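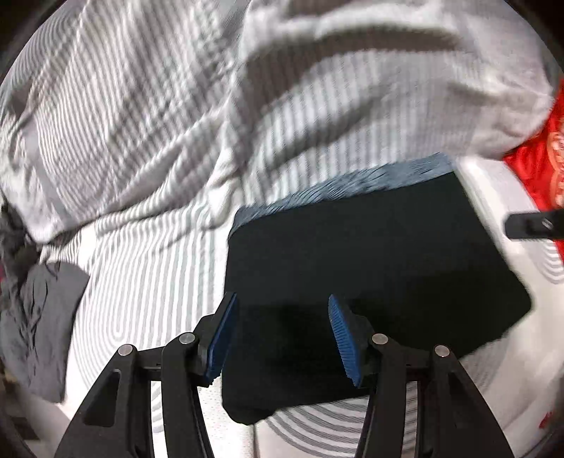

## Mikitz hand-held gripper kit: review after one build

Rating: 4 out of 5

I built this on the kitchen table over two evenings and have since used it mainly on laundry, which is the job I bought it for. Sena Amissah built a second one at our shared workshop, so some of the notes below are hers.

**Assembly.** The linkage goes together without trouble. Each side has an outer and an inner arm, with a metal pin at the top of each. Two of my pin holes were tight and needed a light pass with a reamer. Sena's needed none. Do not force the pins. The printed instructions show the short links before the arms are mounted, and the other order is easier.

**Pads.** The blue grip pads are the best part of the kit. The ridges are closely spaced and run across the pad, and they hold T-shirt cotton and bed linen with a light squeeze. Smooth, thin fabric is harder. With a folded dark item on top of a sheet, I often picked up both layers until I learned to come in at a lower angle. After nearly 250 grasps the ridges show no wear I can measure. Lint collects between them and comes out with a stiff brush.

**Play.** There is slight side-to-side movement at the fingertips when the jaws are fully open. It drops as they close. Thin washers on the outer pins removed most of it on my unit. Sena left hers stock and has no complaint.

**Handling.** Jaw opening is generous enough for a folded towel. The outer arms are broad, and they block the view of the work when held low. I now approach from the side for small items such as socks. My wrist is tired after 66 folds in one session, so I stop there.

**Documentation.** Poor. Torque values are missing, and the parts list names one screw length that was not in the bag. Ineke Jansen at Mikitz answered my email in 2 days and sent the correct screws.

I would buy it again for cloth. For hard, heavy objects I have no data yet. Spare pads are sold separately, and I have ordered a set.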